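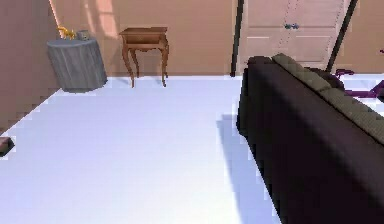
Der Besuch

Die Botschafterin kam zwölf Minuten zu früh. Niamh Hegarty stand noch im Treppenhaus des Instituts und suchte den Zettel mit der Begrüßung. Sie fand ihn in der Manteltasche, zusammengefaltet mit einer Quittung der Bäckerei Rustinico.

»Sie sind die Leiterin?«, fragte die Botschafterin.

»Die Stellvertreterin. Der Direktor sitzt in Sallthorpe fest. Der Zug.«

Siwan Powell nickte. Sie vertrat ihr Land seit Oktober und hatte in dieser Zeit neun Institute besucht. In allen hatte man ihr Kurven gezeigt.

Auch hier gab es Kurven. Im Sitzungszimmer lief das Modell Mutiso, das den Wasserstand der Küste berechnete, beginnend im Jahr 2000. Ein junger Mitarbeiter erklärte die Farben. Blau war die Messung, Rot die Annahme. Die rote Linie lief bis 2249 und verließ dabei den oberen Rand der Tafel.

»Wer rechnet so weit?«, fragte Powell.

»Wir«, sagte der Mitarbeiter. Er wurde rot und sah zu Hegarty.

»Die Stiftung Winance wollte es so«, sagte Hegarty. »Sie bezahlt den Rechner.«

Powell setzte ihre Brille auf und suchte auf der Karte den Ort, in dem ihre Mutter wohnte. Er lag in der blauen Fläche, nahe am Hafen. Sie legte den Finger darauf.

»Wann?«

Der Mitarbeiter tippte etwas ein. Es dauerte eine Weile.

»In 90 Jahren«, sagte er. »Wenn die Annahme stimmt.«

»Und wenn sie nicht stimmt?«

»Früher. Oder später.«

Die Botschafterin nahm den Finger von der Karte. Hegarty schenkte Kaffee ein und vergaß die Begrüßung, die sie nun auch nicht mehr brauchte. Sie sprachen über ein Abkommen, über zwei Stipendien und darüber, wer die Reisekosten tragen sollte.

Beim Abschied bat Powell um einen Ausdruck der Karte. Der Mitarbeiter brachte ihn in einer Mappe. Sie rollte das Blatt trotzdem zusammen, schob es in den Mantel und ging zum Wagen.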